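Zemesora, part four: moving the wrist camera on the simulated kitchen cell

After the update in January the Zemesora cell started missing grasps it used to make. The arm model was the same, the gripper model was the same, and the kitchen had not been touched. The only thing that had changed was the scene loader, which now reads the wrist camera mount from the gripper file. It used to read it from the arm file. I keep a copy of the mount in both places, and the two copies had drifted apart.

The cell runs on my desktop under Lauritsen, which is a plain physics and rendering setup with a config folder and a log. There is one arm, one parallel gripper and one kitchen. The kitchen came with the Priltstead asset pack, and I have changed nothing in it apart from the friction value on the countertop.

First check was the mount offset. In the arm file the camera sat 60 mm back from the flange. In the gripper file it sat at 60 mm as well, but with the tilt written in degrees where the loader expects radians. The loader does not complain about this. It takes the number, wraps it and carries on. I converted the value by hand, then added a range test to my launch script so that any tilt above 2 stops the run with an error.

Second check was the parent link. The camera has to hang off the gripper base and must not hang off either finger. If it is parented to a finger, the view shifts every time the gripper opens or closes, and the calibration is good for one finger position only. Mine was on the base. I opened and closed the gripper from the console and compared the camera pose before and after, and it held to the last digit printed.

Third was the clipping plane. If the near plane is set too far out, the renderer cuts away the parts of the gripper closest to the lens and the policy sees fingers with no body. I brought it in to 9 mm and rendered a few wrist views with the arm in different poses.

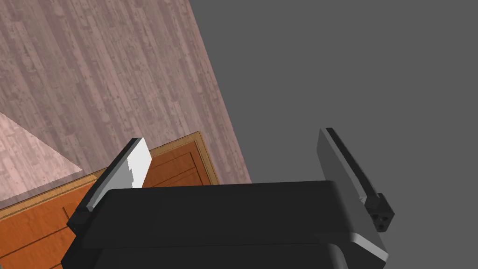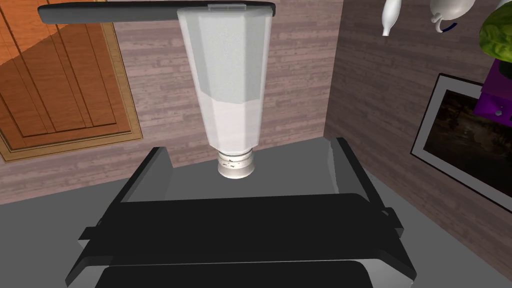 Wrist camera renders, gripper body and both fingers in view.

With the camera sorted I went on to the fingers. The joint limits are in meters per finger, and the controller command is total opening. An old version of my config halved the command in two places, so the gripper opened to a quarter of its range and then sat there reporting that it had reached its target. The log line to look for is "width reached" with a measured value well under the commanded one. I took out the second division and left a comment next to the first.

The collision shapes took longer. The visual mesh and the collision mesh are separate files, and the export tool (Drikance, an old build) fills in concave parts unless told otherwise. A filled shape at the base of a finger will touch an object before the pad does, and the object gets pushed away. Turning on the collision overlay shows this at once. I split each finger into 4 convex pieces and exported them again. The step time went up slightly. I can live with it.

Last item was the contact settings on the pads. I had raised the friction months ago to hide the bad collision shapes, so it had to come back down. High pad friction makes a poor grasp look fine in simulation. It is back at the default, and I have written the old value in the notes file in case I want to compare runs.

The order I would use next time is mount file, parent link, clipping plane, joint limits, collision shapes, friction. I did the friction first and lost an evening to it.

Still open: the loader prints a warning about a missing inertia entry for the gripper base. It falls back to a computed value that looks reasonable next to the mass. I have not traced where the entry went. The duplicate mount entry in the arm file is deleted, and the config folder is now under version control, including the launch script.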